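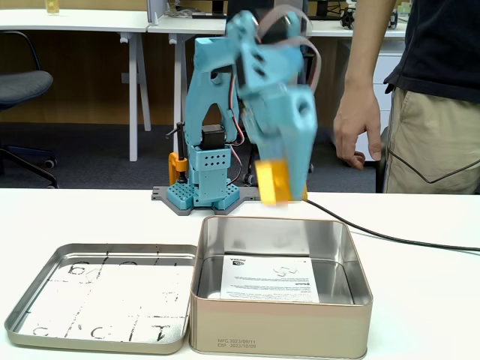
Reusing Cookie and Tea Tins: Your Questions
By Dario Pace
Updated June
14 comments | 100 shares

I love a good tin. Square ones most of all -- they line up on a shelf, they stack, and they make even a drawer full of odds and ends look like you meant it! These are the questions that land in my inbox most often.

How do I clean a tin before I reuse it?
Tip out the crumbs, wipe the inside with a damp cloth and a drop of dish soap, then dry it right away with a towel. Leave the lid off overnight. Please don't put it in the dishwasher (I lost a beautiful Honum biscuit tin that way and I'm still sore about it).

What about the dates printed on the front?
You'll often find a MFG. line and an EXP. line, one above the other. Those are for whatever was sold in the tin, so they mean nothing once you've moved your buttons in. Leave them, or cover them with a label.

Should I keep the paper that came inside?
I do, if it's a nice one! A printed sheet with a little drawing makes a perfect liner. Fold it to fit the bottom and lay it flat.

Can I write on the inside of the lid?
Yes, and it's my favorite trick. Stick a piece of white paper or wipe-off film in there and draw a grid that matches how you've divided up the tin. One letter per square is plenty: b for buttons, c for clips. Marker smudges easily on film, so let it sit for a minute before you touch it.

Can I store food in it again?
Wrapped food, sure. Tea bags in their envelopes, candy, a sleeve of crackers. If there's rust or a scratch through the shiny lining, use it for hardware instead.

The lid is stuck. Help!
Run your thumbs along all four sides, lifting a tiny bit at each corner, and go around twice. Prying from one side bends the rim, and then it never sits right again.

Where do you find yours?
Thrift stores and neighbors, mostly. The Bondby swap table has had some wonderful ones lately -- go early, 9 a.m. if you can manage it.

Contact | Copyright Dario Pace | Back to top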